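The Basket Theory of Tidying
By Kieran Hulme

Every toy car in the house ends its day in a basket, or is supposed to. 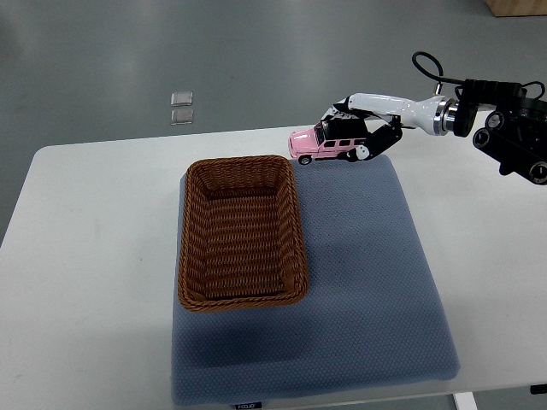
I came to baskets late, after the failure of the Tanonis. The Tanonis was a wall-mounted system with 18 clear drawers, each with a slot for a label, and it cost $187 before the screws. For one weekend it was the finest thing I had ever put up. Trucks had a drawer. Emergency vehicles had a drawer. There was a drawer marked "Misc. Wheeled," and by the following Wednesday everything we owned lived in it, including a spoon.

My son was four at the time and had no quarrel with the drawers. He just didn't see why a fire engine should be filed away from the cow it had been rescuing. I explained the categories. He listened politely and put the cow in the sink.

So the drawers went to my sister, who keeps buttons in them, and we got a basket. A plain woven one, brown, open at the top, with straight sides so that it sits flush against a wall. The Javell store had it on a low shelf next to some candles. The clerk said it was meant for bread. I have never met a family with that much bread.

What I like about a basket is how little it asks. There is no lid to lose, and no mechanism. A child can hit it from a reasonable distance with a small car, and a parent can hit it from the couch. Weave is quieter than plastic, too, a point the catalogs neglect. Drop a die-cast jeep into a plastic tub at six in the morning and you may as well ring a bell.

It has its faults. Things with antennas get caught in the sides. Crumbs go in and stay in, and twice a year – I do it in November and again when the weather turns – you have to carry the whole business outside, tip it out and knock the bottom with your hand. Ours gave up a house key this spring, along with a raisin of great age.

Size is where most people go wrong. They buy big, on the theory that a big basket holds more, and it does, which is the trouble. The car your child wants is always at the bottom of a big basket, and the only way to reach it is to empty everything onto the rug. A shallow one, where the top of the pile is more or less the whole pile, will save you an argument a day. If the cars no longer fit, you have too many cars, and I say that as a man who was once sent an Owusu catalog listing 936 of them and read it in bed.

A mat helps. We have a padded one on the playroom table, and cleanup means clearing whatever is on it, one car at a time if that is how the evening is going. Before the mat, "put your toys away" covered three rooms and a stairwell. My son could litigate that for an hour. The mat has edges, and he respects an edge.

He's six now and has opinions of his own about storage. Last week he asked if we could get some drawers.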